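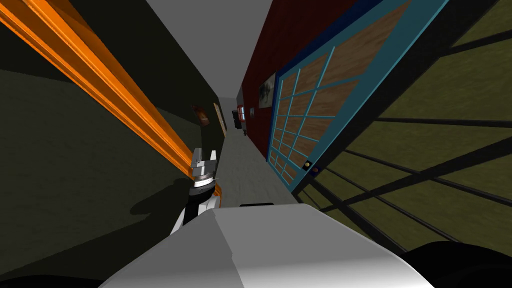 灰色地面的窄走廊，右侧有一扇青绿色门框的门（电脑渲染图）

走廊里的生活

文／Savita Kashyap

我小时候住的房子没有走廊。从大门进去就是客厅，从客厅进去就是祖母的房间，从祖母的房间再进去，才是我和姐姐睡觉的地方。晚上我想喝水，必须经过祖母的床边。她睡得很浅，每一次都会问：“是谁？”我每一次都回答：“是我。”这样的对话在我们家进行了很多年，我从来没有觉得奇怪，因为我的同学家里也差不多是这样。

后来我搬到Hevbridge，住进一栋11层的旧公寓楼，才第一次和走廊长期地生活在一起。我租的那一户在走廊的最里面。从电梯出来，先左转，再走一段光线不太好的路，经过别人家的门、鞋架、雨伞、奶箱，最后才到自己的门口。刚开始我不喜欢这段路，觉得它浪费时间。我的中文老师那时教我一个词，叫“穿堂风”，我学会以后马上用在走廊上，说“我们楼里有很大的穿堂风”。老师说这样说可以，但是走廊里的风和堂屋里的风有一点区别。我到现在也没有完全弄清楚这个区别，不过从那以后我开始注意走廊。

这篇文章写的就是走廊。它在房子里占不少面积，卖房子的人却很少提到它，买房子的人也很少问。大家问客厅朝哪里，问厨房有没有窗户，问卧室放不放得下一张大床。走廊在平面图上经常连名字都没有，只是几个房间之间剩下的一块白色。

一个比较晚才出现的东西

欧洲的大房子，很长时间里都是一个房间套着另一个房间。门和门对齐，站在第一个房间里，如果所有的门都打开，可以一直看到最后一个房间的窗户。这种排列好看，也有气派，但是住在中间房间的人没有安静可言。主人、客人、仆人、孩子，都要从同一些房间里走过去。那时候的床有厚厚的帐子，一部分原因是冷，另一部分原因就是总有人经过。

走廊进入住宅以后，事情慢慢变了。每个房间只需要一扇门，门外面是公用的通道，人可以绕过别人的房间到达自己的房间。研究住宅历史的书里常常把这件事和“隐私”联系在一起。我读这些书的时候觉得有道理，可是也想到了另外一面：走廊最早也用来把端盘子、提水桶的人和坐着吃饭的人分开。一条通道让一些人得到了安静，也让另外一些人不被看见。

中国的情况和这个不一样，我只能很小心地说几句，因为我是学中文的外国人，不是研究建筑的学者。我在中文里最先认识的是“廊”字，后来才知道有“游廊”“回廊”“檐廊”，还有南方城市的“骑楼”。它们很多是半开的，有柱子，有屋顶，一边可以看见院子或者街道。人在里面走，雨淋不到，可是听得见雨。和公寓楼里两边都是墙的走廊相比，这些廊更像一个可以停下来的地方。

我也问过几位在筒子楼里长大的朋友。筒子楼的走廊在中间，房间在两边，很多家庭把炉子和案板放在门外。一位朋友说，她放学回来，从楼梯口走到自己家门口，已经知道整层楼晚饭吃什么。谁家今天炖肉，谁家的油热得过头了，都不用问。她妈妈做饭时发现没有葱，转过身就可以向对面借，两家的案板之间只隔着一个人侧身走过的距离。她讲的时候很高兴，但是我问她愿不愿意再住回去，她立刻说不愿意。她说冬天水管在走廊尽头，早上要排队刷牙，还有，夫妻吵架全楼都知道。

我自己的家乡也有类似的房子。那里的走廊在外侧，沿着楼的一面，一户一户的门都对着它开。白天门不关，只挂一块布。晒辣椒、晒被子、剥豆子、写作业，都在走廊上。孩子们在上面跑，从这一头跑到那一头，每天都有人喊“不要跑”，每天都有人跑。我舅舅家就在这样的楼里。我对他家房间里面的样子记得很少，对走廊的栏杆却记得很清楚：栏杆上有一段油漆被手摸得发亮，正好是大人站着聊天时放手肘的高度。

Mohit Sengar的卷尺

为了写这篇文章，我去见了Mohit Sengar。他做旧住宅的改造，办公室在Girkel街，楼下是一家修鞋店。他的口袋里总有一把卷尺，我们从楼梯走上去的时候，他一边跟我说话一边量了两次扶手的高度，然后没有告诉我结果。

他认为很多人来找他改造房子，第一句话都是要把走廊拆掉。“他们觉得走廊是空的，空的就是浪费的。”他说，“我先请他们回家住一个星期，每天记下来在走廊里做了什么事。”

我请他给我看一些这样的记录。他征得一户人家的同意，拿出一本很薄的练习本。里面的字不太整齐，有大人的，也有孩子的。我抄了几行：

早上，在走廊找另一只袜子。
站在走廊等儿子从厕所出来。
打电话，怕吵到她睡觉，所以去走廊。
猫坐在走廊中间，不让路。
晚上在走廊听孩子睡着了没有。

这户人家后来没有拆走廊。他们把走廊一侧的墙往里收了一点，做了一排很浅的柜子，放袜子、手电筒、电池、针线这些每次都找不到的东西。Mohit Sengar很重视“浅”这件事。他说走廊的柜子做深了就会变成仓库，进去的东西再也不出来。浅柜子打开门，一眼看得到全部。

我问他，有没有走廊是真的应该拆掉的。他说当然有，而且不少。有些房子在不同的年代被隔过好几次，走廊拐来拐去，最后通到一面墙。他曾经在一户人家里看到一条这样的走廊，尽头放着一把椅子，椅子上放着一盆花，花是塑料的。家里的人说，因为那里什么都没有，看着不舒服，所以放了一盆花。他把那条走廊并进了厨房，那把椅子现在还在厨房里。

他对宽度也有意见。他不喜欢给出一个标准的数字，因为每一家的人不同。家里有轮椅的，有婴儿车的，有两个正在长大的男孩子的，需要的宽度都不一样。他让业主做一个很简单的试验：两个人各抱一个洗衣盆，从走廊的两头走过来，看能不能错过去。如果必须有一个人退回房间，这条走廊就窄了。如果两个人错过去的时候还能互相开一句玩笑，就差不多合适。

我回家以后也做了这个试验，和我的邻居，在我们楼的公共走廊里。我们错过去了，但是碰倒了别人家的一把雨伞。

颜色的问题

走廊的墙应该是什么颜色，我听过很多种意见，而且说话的人都很肯定。

最多的意见是白色。白色让窄的地方显得宽，暗的地方显得亮。这个说法我相信一半。我们楼的走廊刷过白色，刚刷完的时候确实很亮，过了一个冬天，墙的下半部分就出现了鞋印、自行车把手的印子，还有一条很长的、和孩子的手一样高的灰线。管楼的人重新刷了一次，灰线又回来了，高度比原来高了一点，因为孩子长高了。

第二种意见是深颜色。Hyvönen是我们这里的一家油漆店，店主站在柜台后面，对每一个来买白漆刷走廊的人都要劝几句。她的理由是，没有窗户的地方，刷什么白漆都不会变成有窗户的地方，不如让它暗下去，再好好地放灯。她自己家的走廊是深绿色，尽头的门是很亮的橙色。她说客人走进去，脚步会自己往那扇门去。

我请她给我看色卡。店里有200种颜色，排在墙上，从门口一直排到收银台。我问哪一种卖得最多，她有点不情愿地指了指左上角的一种米白色。

第三种意见是上下分开刷。很多老学校、老医院、老机关的走廊都是这样：下半截绿色或者蓝色，上半截白色，中间一条细线。我的一些中国朋友看见这种墙就想起打针。不过这种刷法很聪明，下面容易脏的部分用耐擦的油漆，上面用便宜的涂料。最近几年又有人喜欢它了，只是把绿色换得灰一些，再起一个好听的名字。

还有门的颜色。走廊里的门，如果和墙同一个颜色，墙会显得安静和完整；如果门框换一种颜色，每扇门就好像在说话。这两种我都喜欢，要看门后面是什么。Hyvönen的店主建议，给小孩子房间的门框选一种颜色，让孩子自己选，哪怕他选的是很难看的紫色。她的儿子选了黄色，现在他已经工作了，门框还是黄色。

地面倒是很少有人争论。灰色、木色，耐脏就行。我见过铺长地毯的走廊，很好看，走起来也没有声音，但是地毯会一点一点往一边移动。每个家庭都有一个负责用脚把地毯踢回去的人。

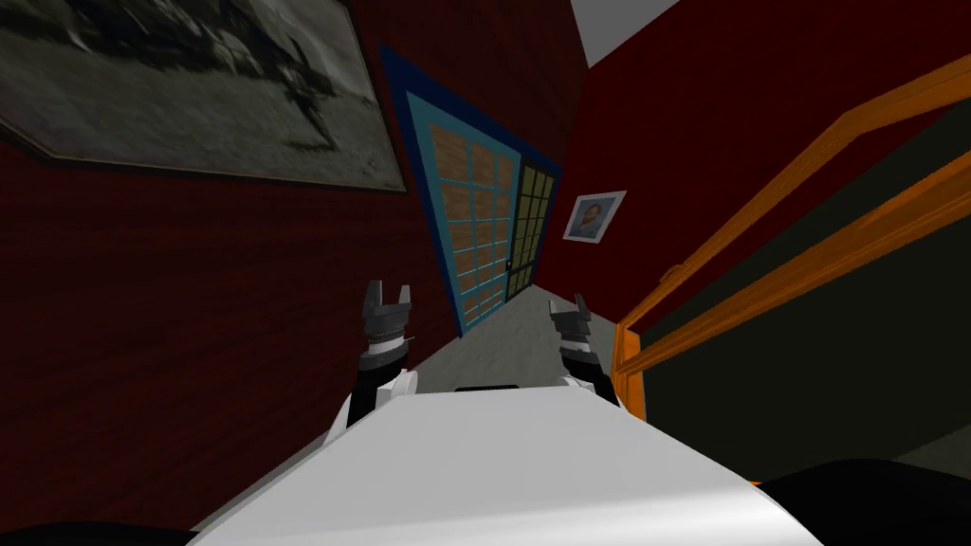 走廊之外是房间：电脑渲染的小房间一景

灯和声音

关于灯，Mohit Sengar只给了我一条建议，他说不要在走廊的天花板中间装一排一样的灯。那样走在里面像走在机场。他喜欢把灯放在人会停下来的地方：门锁旁边，镜子旁边，转弯的地方。中间暗一点没有关系，人看得见前面有光，就不会害怕。

我们楼里的走廊用的是声控灯。学中文的时候，课本里没有这个词，是我的邻居教我的。她教我的方法是用力跺了一下脚，灯亮了，她指着灯说：“声控。”从那以后我也学会了跺脚。不同的人用不同的方法让灯亮：有人咳嗽，有人拍手，有人把钥匙摇一摇，三楼的一个小女孩喜欢大声喊自己的名字。我在家里写东西的时候，听见走廊里的声音，可以猜到是谁回来了。咳嗽的是刚下班的护士，摇钥匙的是那位退休的数学老师。

声控灯有一个缺点，它亮的时间很短。我从电梯口走到家门口，需要跺3次脚。如果手里提着很重的菜，跺第三次的时候心情不会太好。

走廊的声音是另外一个大题目。窄而长的地方，墙又硬，声音会走得很远。在走廊这一头小声说的话，那一头有时候比中间听得还清楚。有些酒店在走廊里铺很厚的地毯，就是为了让客人半夜回来时不打扰别人。住宅里这样做的不多，大家用的是别的办法：在门后贴一条毛毡，给椅子腿穿袜子，或者在墙上挂一块布。我的姐姐在她家走廊里挂了一块母亲的旧纱丽，声音果然柔和了。她说这样还有一个好处，就是每次出门都好像母亲在看她有没有带伞。

气味也在走廊里旅行。刚搬进Hevbridge那栋楼的时候，我很怕自己做饭的味道影响别人。我们家炒香料，第一步就是把芥菜籽放进热油，等它跳起来，这个味道是关不住的。有一天傍晚，对门的阿姨来敲门，我马上道歉。她摆摆手，说她想知道锅里是什么，她在自己家里闻了一个月，已经忍不住了。我请她进来，她站在灶台旁边看我做完。后来她也教我做她的梅干菜。我们的关系是从走廊开始的，更准确一点，是从走廊里的气味开始的。

门口的那一小块

公寓楼的公共走廊里，每一家门口都有一小块很难说清楚属于谁的地面。按照规定，它是公共的，不可以放东西。按照习惯，它是门里那一家的，别人不会踩在那里聊天。

我观察了很久，人们怎么使用这一小块地面。最常见的是一块垫子。然后是鞋，先是一双，再是几双，再是一个鞋架。鞋架上面如果是平的，很快会有一盆绿植，绿植旁边会有一个小碗，小碗里放零钱或者钥匙。到了这一步，管楼的人就会贴一张通知，说为了消防安全，请各位住户清理门口的物品。通知贴出来的第二天，走廊变得非常干净，好像整栋楼搬走了。再过一段时间，第一双鞋又出现了。

我认为消防的要求是完全对的。走廊在平时是路，在出事的时候是唯一的路，纸箱和旧自行车不应该留在那里。可是我也理解那些鞋。一个人从外面回来，到门口的时候已经觉得自己到家了，手和脚会比钥匙更早地放松下来。

有一些楼想出了折中的办法。城北有一个新的小区叫Dradora，设计的人把每一户的门都往里退了一点，在门口留出一个凹进去的小空间，宽度正好放一张换鞋的凳子，不占走廊的路。我去看过。有的住户真的放了凳子，有的放了一个很高的花瓶，有一家在那里装了一块小黑板，上面写着“快递请放左边，谢谢，左边是你的左边”。我站在那里想了一会儿，才明白是哪一边。

带我参观的物业人员说，这个凹进去的地方在卖房子的时候是最难解释的。它不算在套内面积里，客人总是问，那它有什么用呢？住进来以后，反而没有人再问。有老人下楼取信，回来就坐在自己门口的凳子上拆信，隔壁的人出来倒垃圾，就站住说几句话。她说自己最喜欢下午四点去巡楼，因为那个时间小学生回来，走廊里有人吃饼干。

医院和学校

写走廊，好像不能只写家里。

我在医院的走廊里等过很长时间。那一年我父亲做手术，我坐飞机回去，下了飞机直接到医院，在走廊的长椅上坐到晚上。医院走廊的椅子大多是连在一起的，一个人坐下，旁边的人会感觉到轻轻的一震。我不认识坐在旁边的那位太太，但是整个下午我们都通过椅子知道对方还在。她站起来去问护士，我这边就轻了一下；她回来坐下，我就知道还没有消息。后来她的家人先出来，她走的时候把没有打开的一瓶水留给了我。

父亲恢复得很好，现在他讲起那次住院，最喜欢讲的也是走廊。医生让他每天下床走路，他就在走廊里走，从护士站走到开水间，再走回来。同时做这个练习的还有另外几位病人，大家穿一样的衣服，推着各自的架子，速度都很慢，见面时点头。父亲给他们起了名字，叫“晚高峰”。

学校的走廊又是另一种。下课铃一响，它就是全校最吵的地方，上课铃一响，又变成最安静的地方，只有迟到的人知道那种安静有多难走。我在国内教过一年英语，学校走廊的墙上贴着学生的画。后来校长想换成统一印刷的名人名言，学生们没有反对，只是经过的时候不再停下来看了。第二个学期，画又贴回去了。

我问过不少人，学生时代记得最清楚的地方是哪里。有说操场的，有说食堂的，也有人想了想，说是教室外面的那段走廊，因为喜欢的人从那里经过。说这话的是一位已经当了爷爷的先生，他太太坐在旁边，很平静地问，经过的是哪一位。

没有走廊的新房子

现在的新公寓，尤其是面积小的，走廊越来越短。开发商把它叫作“零走廊设计”，意思是从客厅直接进入每一个卧室，没有一点面积用来走路。对于年轻的家庭，这当然有吸引力，每一平方米都很贵，谁也不愿意花钱买一段路。

我有一对朋友买了这样的房子。房子很漂亮，客厅很亮，三扇卧室的门都开在客厅的墙上。他们住了半年以后，请我去吃饭，我发现电视的声音开得非常小，小到需要看字幕。他们的孩子八点睡觉，门就在电视旁边。妻子说，以前住在她父母的旧房子里，卧室在走廊的另一头，大人们打牌打到半夜，孩子也睡得很好。她以前总嫌那条走廊黑。

丈夫的想法不同。他说在这个房子里，孩子一打开门就在大家中间，早上她抱着枕头出来，走两步就到沙发上，这是他一天里最喜欢的时候。如果有一条走廊，他可能就看不到她刚刚睡醒的脸。

我觉得他们两个人都有道理。那天晚上我们三个人小声地吃完了饭。

Mohit Sengar听我讲了这件事，说这种房子也可以补救。他会在卧室门外做一个很小的转折，比如一个书架，或者一段半高的墙，让人从客厅走到门口时需要转一次身。这算不上走廊，他自己叫它“逗号”。他说人从一个房间到另一个房间，需要一个很短的时间来换心情，在客厅里刚刚生过气，转一个身再推开孩子的门，脸上会好一些。他讲这句话的时候，卷尺在手里拉出来又放回去，响了好几次。

给想要改造走廊的读者

编辑希望我写几条实用的建议。下面这些是我从各位受访者那里听来的，也有一些是我自己的经验。

在动手以前，先在走廊里坐一会儿。搬一个小凳子，白天坐一次，晚上坐一次。坐下以后看见的东西和走路时不一样，你会发现踢脚线上的灰，也会发现哪一扇门总是关不严。

镜子可以放，但是不要正对着大门，也不要放在走廊的尽头。半夜起来的人会被自己吓到。我的一位同事不相信这一条，后来他把镜子移到了侧面。

挂照片的话，请按照站着看的高度来挂，而且不要一次挂满。留一些位置给以后的照片。如果家里有小孩子，可以在很低的地方也挂一张，让他有自己的一张。

挂钩永远不够。不管准备几个，都再加2个。

走廊如果有窗，哪怕很小，也不要用柜子挡住它。

油漆试色的时候，把颜色涂在一张大纸上，贴在走廊最暗的地方，看几天再决定。店里的灯比你家的灯亮得多。

旧房子的走廊地板会响，有人花很多钱把它修到不响。修以前请问问家里的人。我认识的一位母亲坚决不让修，她有两个十几岁的孩子，她说这块地板比什么锁都可靠。

去年我回家乡，祖母的房子已经重新装修过了。叔叔请人砌了一道墙，从祖母的房间里分出一条窄窄的通道，这样后面的房间就不用再穿过她的床边。墙刷成浅黄色，还没有挂任何东西，顶上装了一个小灯。叔叔很得意，带我从这头走到那头，又走回来，问我怎么样。我说很好，非常方便。

那天夜里我起来喝水，没有开灯，扶着新的墙慢慢走。走到一半的时候，墙那边有人问：“是谁？”

我说，是我。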